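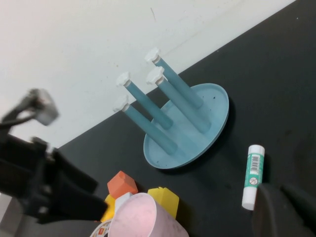

Darkcombe workshop reaches 1000 recorded examples for its table-tidying robot

22nd August

The small robotics workshop run by Stilik on the Darkcombe trading estate has passed a mark it has been working towards for most of the summer. The team there now has 1000 recorded examples of a robot arm picking things up from a table and putting them down again, all of them guided by a person, and all of them meant for a learning system that will one day be asked to do the same job by itself.

Anyone who has walked past the unit with the blinds up may have wondered what goes on inside, and the answer is a good deal of patient moving of toys. The project is called Flaltalex, and its aim is easy enough to say out loud, even if it has kept a roomful of people busy for weeks. Stilik would like an arm that can be put in front of an untidy table, the sort you might find in a playroom or at the end of a craft afternoon, and be trusted to sort it out. To get there, the system has to be shown how, over and over, with the things in different places each time.

The things themselves would be familiar to any parent. There is a light blue stand with four upright pegs, each with a white cap shaped like a star or a flower, and there are chunky blocks in orange and yellow, a pale pink cup, and a glue stick with a green label. They are laid out on a black table top against a plain pale wall, and the arm comes in over them with a black gripper while somebody at the controls works out how best to get hold of the next one.

Each example begins with the table being set. A card is drawn from a pack, and the card says which objects are to be used and gives a loose idea of where they should go, leaving the rest to whoever is setting up. The operator then steers the arm through the task using a pair of hand controls, and the pictures from a small camera mounted on the wrist are saved along with every movement of the joints. When the task is finished the operator presses a pedal, gives the attempt a mark, and the table is set again for the next one.

It is slow going, and the team is quite happy to say so. A good morning brings in a decent batch, and a bad one might be spent mostly on a cable that has worked its way out of its clip. Stilik has eight operators trained up for the work, most of them part-time, and they take it in short turns so that no one is steering for long enough to get careless. There is a kettle within easy reach of the controls, and a rule (strictly kept, we were told) that cups for drinking from stay on the other side of the room from cups for picking up.

Not every attempt makes it into the collection. Fumbles are kept, provided the operator recovers and finishes the task, as the team would like the system to see how a poor grip is put right. What gets thrown out are the attempts where the recording itself has a fault, or where a hand has strayed in front of the camera, or where the wrong card was used. In the first stretch of the project 26 attempts had to be taken out together when the clock on the wrist camera was found to be running behind the clock on the arm. That was a gloomy afternoon by all accounts, but it led to a check at the start of every session that has been in place ever since.

The glue stick has earned itself something of a name among the operators. Being long and round, it is apt to roll off at the slightest nudge when it is lying down, and there are several ways of approaching it, each with its supporters. Some come in low and close the fingers across the middle, while others like to take it near one end and let it swing. Both ways are welcome in the recordings. In its notes for new operators, Stilik asks people to work as they naturally would and to leave their own habits in, so that the finished collection holds a fair mixture of styles.

The peg stand asks for more care. Lifting it by the rim of its base calls for a steady hand, and lifting it by a peg tends to set the whole thing leaning, so the cards that feature it are given a little more time than the others. Newer operators are usually kept to blocks for their first few sessions and moved on to the stand once they feel at home with the controls.

The storing and checking of the recordings is being done by Sethi, a data firm which joined the project in its second month and looks after the labels as well. Its checkers watch each attempt through, note down which object was moved and where it ended up, and send back a list of anything that looks odd. The two firms share a weekly call, which began as a short catch-up and has grown rather longer — there is always another question about what ought to count as tidy, and whether a cup lying on its side in the right place has been put away or not. For the moment the answer is that it has not.

The next step is a first round of training on the full set, after which the arm will be given a table and left to try, with an operator standing by at the stop button. Stilik is not expecting great things from the early trials and has asked visitors to be kind. Whatever goes wrong will help decide what to record next, and the team already suspects that it will need many more examples in which the objects are crowded together or partly hidden behind one another.

Recording carries on in the meantime. A new set of cards has been printed, with soft toys and picture books to be added to the pack, and there is talk of a second table with a lighter surface so that the system does not come to depend on a dark one. People living or working in Darkcombe who would like to try a turn at the controls can leave their details at the workshop's front desk. No experience is needed, a training session is given first, and sensible shoes are asked for on account of the pedal.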